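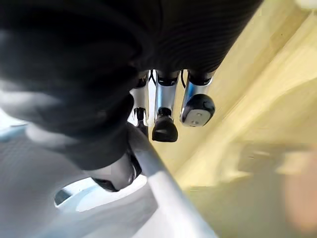 One respondent in Pondia told us that she stopped writing her shopping lists on paper when her mother died, and that she started again two years later, in her mother's notebook. Remarks of this kind were frequent in our interviews, and they changed how we understood the material. We had planned to study the lists as a simple aid to memory. After the first visits we began to read them also as small letters inside the household.

Figure 4. Close view of a mechanical hand with silver fingers and black fingertips.

4.2 Who writes the list

The lists were collected in April from 17 households, 12 in Pondia and the others in Jinik. Each household kept every list it made during the period, including the ones on the backs of envelopes, and gave them to us in one folder. In seven households the list had a single writer. In the remaining households at least two hands could be recognized, and the second hand usually added items at the bottom or in the margin.

The position of an item was not accidental. Basic foods such as flour, onions and tea stood near the top, often in a shortened form which only the family could read. Items wished for by a child came late and were written in full, sometimes with the name of the shop. At the Tokgöz market, where most of the Pondia families buy vegetables, the order of the list also followed the order of the stalls — but only when the writer was the same person who did the shopping. When another person went, the order became looser and more explanations appeared ("the small ones", "not from the corner").

Crossing out was done in different ways. Some shoppers drew one line through each item, others tore off the finished part. In Jinik, about half of the lists came back without any mark. The shoppers explained that they read the list at home before leaving and kept it in the pocket for safety.

We coded each item with the Brukivex scheme, which separates the name, the quantity and the comment. The scheme worked well for names and quantities. It was less suitable for comments, where one word could be a request and a complaint at the same time, and these cases were discussed by both coders until they agreed.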